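Clunside sock set: README

Clunside is a small set of notes and pictures on putting socks away. It covers the socks, the tray they go in and the table they are sorted on. Glykeria Karagiannis chose the socks and Jitendra Kashyap wrote the labels.

Surroundings

The table top has a marble pattern in white and pale green with mustard streaks. The walls are papered in sky blue with flowers in black, white and yellow. The paper is the same throughout, so please don't use it to tell sessions apart.
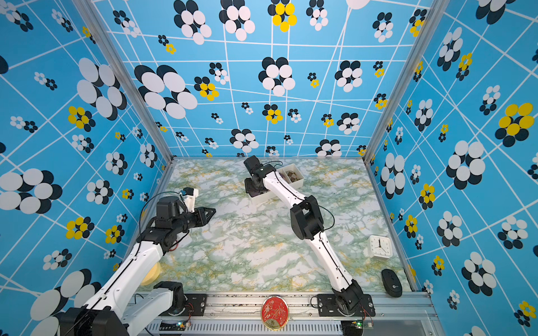
Table top and wallpaper, with both arms over the table.

Socks

Socks are listed by main colour. A contrasting toe goes in the notes column -- the purple ribbed sock, for instance, is entered as "purple, teal toe". Where a cuff is folded over, label it "cuff folded" even if the fold is small. Lint is not labelled.

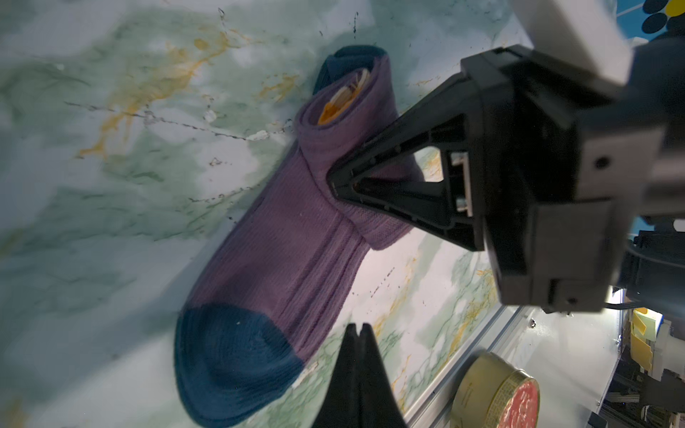
Last changed: 28 September 2024

Tray

The tray is white and has four compartments in a row. Compartments are numbered from the left, starting at 1. An empty one is written "empty" and never left blank. Give the colour you can see from the top -- peach-pink, purple, brown check -- and don't guess at the rest.
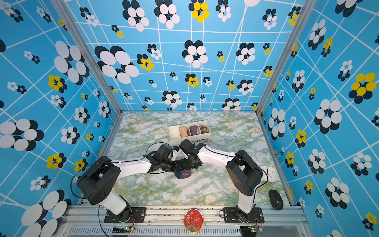

Jitendra Kashyap

Known gaps

The June labels used "pink" for peach-pink. 17 of them still need changing. Corrections can go to Glykeria or to me.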